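Bags and How They Close
Zalgate Learning Centre – Junior Explainers

A bag has an opening at the top, and many bags have a zipper to close it.
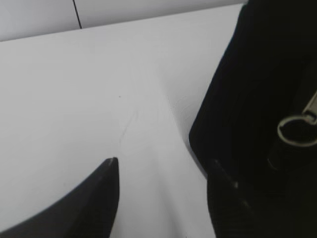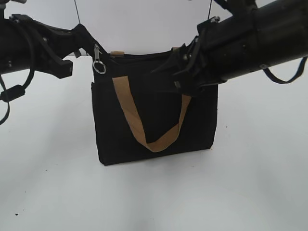
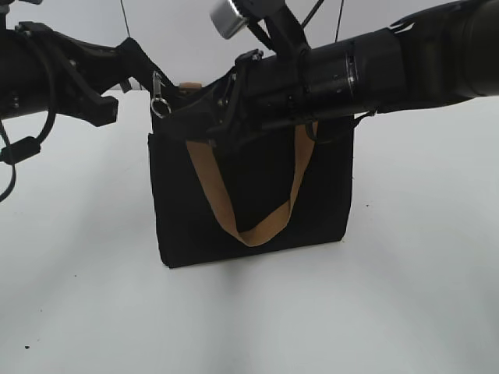
A zipper has two rows of small teeth. The slider joins them when it is pulled one way and parts them when it is pulled back. Students should hold the fabric still while pulling. A ring on the zipper pull, like the round silver one on the black tote with the tan strap, gives fingers more to grip – handy for mittens in June.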